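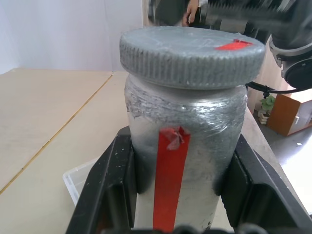
How long do you need to average a Raman spectrum before a weak band is worth believing? Long enough that the band stays put when you split the scans into two halves and plot them separately.

I got asked that on Wednesday by a new student and gave her a much longer answer than she wanted, so the rest of it is going to end up with you lovely people instead.

With 40 scans I could see a little shoulder next to the main carbonyl band, and I was so pleased with it! Then I went to 1000 and it had wandered off into the baseline. At 2000 there was a real one, but 13 wavenumbers away from where I'd drawn my arrow.

Noise drops with the square root of the number of scans, so going from 1000 to 2000 buys you less than you'd hope – and meanwhile your laser is drifting and your sample may be slowly cooking.

Dewanti Pelupessy taught me the split-halves habit when I was at Steltlow, and I still do it with everything, even the boring solvent runs.

Please also save your scans in blocks. The summed file is tidy, but if a cosmic ray lands in it you're stuck with that spike (ask me about December).

Next up, when I've had some dinner: baselines, and why I've gone off high-order polynomials.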